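December, late

Up at 6 for the Lolton bus, missed it. Walked. Feet soaked by the bridge, socks on the radiator all morning at Mendell's like a teenager.

Soup for lunch, too salty. Solène called - she wants the spare room painted before the holidays and has 3 shades of green picked out, all the same green if you ask me. Said yes to the middle one.

Rent went up again. 44 a month more. Wrote to Gautier, probaly won't help. Thierry Collet still owes me 200 from the summer, must ask him, keep not asking.

Read 13 pages of the Hament book and fell asleep on it. Neck hurts now. Rain still going, gutter dripping right over teh bed.

Brown table, black block with the 0.
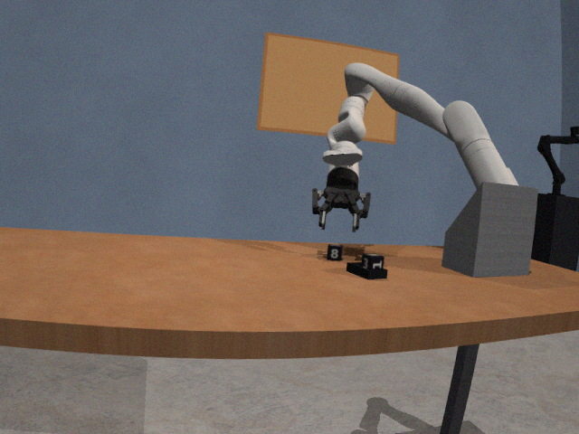
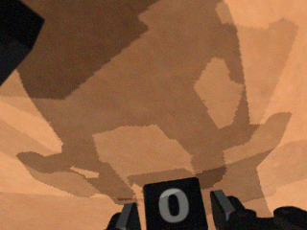
Tomorrow

Bus - EARLY. Paint. Call Thierry. Bread, lamp oil, stamps.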